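September, bat bench, 4 pm

Vemine sent their new composite bat with a sheet claiming 5 per cent more exit speed off the barrel. More than what, it doesn't say. Put it on the tee rig against our old Tilska and the ash one from Fleddale, 50 swings each, same box of balls.

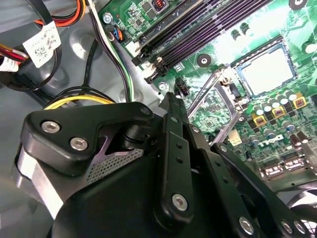
First 16 hits on the Vemine read high, then it settled back in with the Tilska. I'd swapped to the scuffed balls at that point, so those 16 don't count for me either way. Redo with fresh balls before anyone quotes them.

Vik's swing sensor gave a different barrel speed every time I re-zeroed it. Don't trust it past the first few swings.

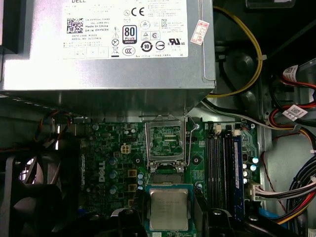

The sheet also says the barrel is good for 700 hits before it loses any pop. Would like to see who counted. We could run it, but that's a lot of tee work for a number I doubt, and cold weather will change the answer anyway.

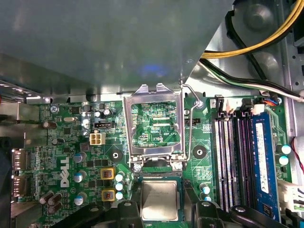
Ash bat has a hairline near the label, grain side. Pulled it from the rack.

To do: new balls, tape the tee base, ask Vemine what bat they compared against.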